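Rorora Service Newsletter
Jan 18, 2019

Tailgate cable replacement on the Madigan utility pickup

Owners of the Madigan with the standard steel cargo box should check both tailgate support cables at the next service. The cables are rated for a static load of 500 pounds with the gate fully open. A gate used as a loading step wears them faster than one that only carries cargo, and the first broken strands are usually found at the lower eyelet, under the plastic sleeve.
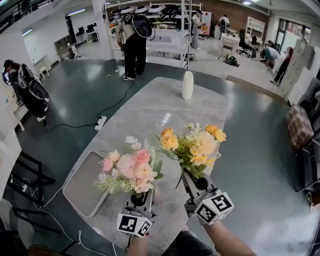
Slide the sleeve up before inspecting. Replace the cables as a pair if any strand is broken or if the eyelet has stretched into an oval. The Bikura kit contains 2 cables, four shoulder bolts and new nylon washers. Tighten the bolts to 20 foot-pounds with the gate closed, then open it and check that both cables go tight at the same moment. If one stays slack, the hinge on that side is out of line and needs to be shimmed first.

Do not grease the cables. Grease holds grit inside the sleeve.
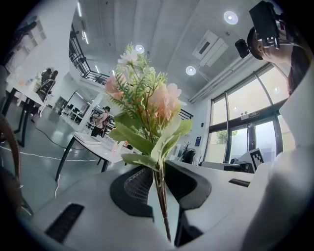

Does the kit fit trucks with the longer Caren box? The cables are the same length, but the Caren box uses a wider bolt head, so order the Caren bolt set separately.

Inspection is due every 2,000 miles for trucks in daily commercial use and once a year for all others. Trucks that work on salted roads should have the sleeves rinsed out each May.

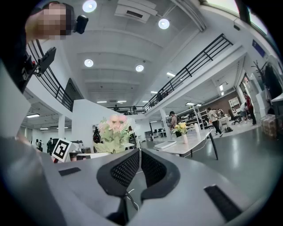 Tomás Tierney writes that on his Madigan the passenger-side bolt had seized in the box wall, and that penetrating oil left on overnight freed it without drilling. He adds that the old washers had split and were hard to see until the bolt was out.

Kits are in stock at the parts counter.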